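# Kaleck: a word list for cryptic crossword setters

15 Jul 2018
by the Kaleck maintainer

I set cryptics for a little newsletter that goes out in Galbridge, and I got sick of filling grids with words I'd never say out loud. So I started keeping my own list, and it grew, and now it's a repo. Have a squiz.

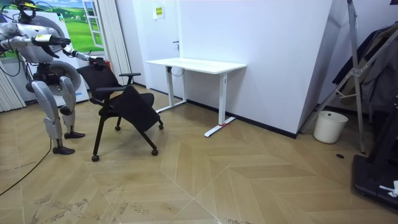
Trevaskis wrote in to ask why the list has "arvo" and "doona" but leaves out "ute", and whether three-letter words were banned on purpose. Fair question! They aren't banned, I just hadn't got to them when the first version went up. "Ute" is in now, along with "bub" and "ump". Keep the complaints coming, please, I've got thick skin and a long weekend ahead.

## What's in it

- `words.txt` is the main list, 2000 entries, one per line, lower case, no hyphens
- `phrases.txt` has 800 multi-word answers with the enumeration after a tab, like `snag on the barbie	4,2,3,6`
- `iffy.txt` is the stuff I can't make up my mind about

Spelling is Australian all the way through, so it's colour, grey, tyre, jewellery and manoeuvre. If your solvers are elsewhere you'll want to merge this with something else. I tried keeping both spellings side by side for a while and it drove me mad, mostly with the -ise words.

## Where the words came from

My own head, old notebooks, the backs of shopping lists, and a big pile of my retired puzzles. I haven't lifted anything from a published dictionary. I do look words up to check them (I had "fuchsia" wrong for years, which is a bit embarrassing for someone who does this for fun).

Place names are out, apart from the handful that turn up as ordinary words. Brand names are out too. Rude words are in, but only the mild ones my mum would laugh at.

## Scores

Each word in the main list has a score from 1 to 30 in `scores.tsv`. It's how happy I'd be to see it in a finished grid, and that's all it is. "Galah" gets 30. "Esne" gets a 1 and should be grateful. Please don't treat the scores as a measure of how common a word is, they go up and down with my mood and I rescored most of the Qs after a bad night's sleep.

## Using it with Grirnance

Grirnance, the grid filler I use, wants its lists sorted by length first and then alphabetically. The files here are plain alphabetical, so run `sort_by_length.sh` before you load them. It also falls over on blank lines at the end of a file. I lost an entire evening to that one.

## Known problems

Not enough 15-letter words. Way too many birds. Some plurals are in and some aren't, and there's no system to it, sorry. `phrases.txt` still has 16 entries with the wrong enumeration that I've marked with a `#` and will fix in July if the footy doesn't get in the way.

## Licence

Use it for whatever you like, paid puzzles included. If you set something good with it, send me the grid, I'd love a go. Solution on a separate page though, ta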